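Werkby Tea Room - kitchen and counter inspection
Area: trays, small plastics, tables
Checked by: Nuala Hegarty
Copy to: Mairéad Cronin
Start: 7.30 Friday

Marks used: OK / Watch / Fail. I only put OK where I have handled the thing myself. "Was fine last time" is not a mark.

1. Table surfaces clean, no lifting at the edges - OK
Pressed along every edge with a thumb. No movement. The sheet says "wipe down between uses" and is initialled for every hour of the week in the same pen, with the same slant. I have my doubts about that.

2. Trays free of cracks, chips and sharp rims - Watch
31 trays on the list, 30 found. Khrystyna Zhuravel thinks the missing one went to the Neltley branch in January. Could someone ring them and ask. Two of the 30 have a hairline crack at a corner and I have taken them off the shelf. Kneževič, who supplied them, described these trays as "unbreakable" and I would like that word kept out of our own paperwork.

3. Nothing left on trays when put out for use - Fail
Sticks go back in the lidded pot, every time. I was told this had been sorted.
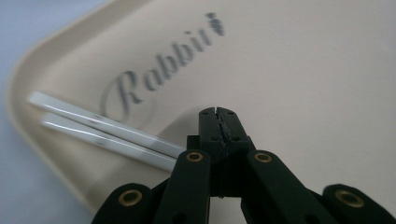

Item 3. Two white plastic sticks on a Rabbit tray, each with small dark marks partway along.

The marks need looking at by someone with better eyes than mine. If they are print, fine. If they are scoring, the sticks go in the bin, as a scored stick holds dirt and will snap there sooner or later. Caoimhe Sheehan to run a fingernail over them and write down which it is. Please do not write "seems OK".

4. Small plastics stored covered - Watch
Pot has a lid. Lid was beside the pot.

5. Print on trays sound, no flaking - OK, with a grumble
Rubbed the lettering on six of the spare trays with a damp cloth and then a dry one. Nothing came off on either. Abundio Arellano says the print is good for 200 washes. He could not tell me who said so or what sort of wash, and no one is keeping a tally, so I am ignoring the figure. Rub test to be done monthly instead.

6. Trays sit flat and do not rock - OK
Pushed down on opposite corners, then swapped. The ones that rock were weeded out last time. Check this on a bare table. Doing it on a cloth hides everything.

7. Trays set down fully on the table, no overhang - Watch
I was assured that all staff know this. I then watched two trays put down with a corner over the edge before nine o'clock. Knowing and doing are different columns.

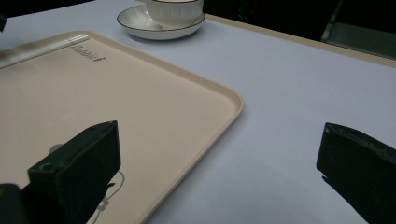 Can the trays with the rabbit on go through the dishwasher?
Only on the cool setting, and not with the metal jugs. The hot cycle is what warped the last lot.

8. Cleaning spray suitable for plastic - Fail
Bottle labelled by hand, "Cernton, for trays". Smells like the floor one. I am not taking a felt-tip label as proof of anything. Out of use until the original container turns up.

9. Drying rack clean and not overloaded - Watch
Rack itself is clean. Trays were stacked flat against each other on it, wet, and were still wet when I came back to them. One slot, one tray.

10. Previous actions closed - Fail
Four listed as closed. I could find two. The new cloth hooks are in a drawer, in their packet, and that does not count as fitted.

Actions
Ring Neltley about the missing tray - Khrystyna
Marks on the sticks, print or scoring - Caoimhe
Find the spray container or throw the bottle out - Abundio
Fit the hooks - Abundio
Bin the two cracked trays and amend the list - Mairéad

Re-check next Friday, same time. I will not be ringing ahead.

N. Hegarty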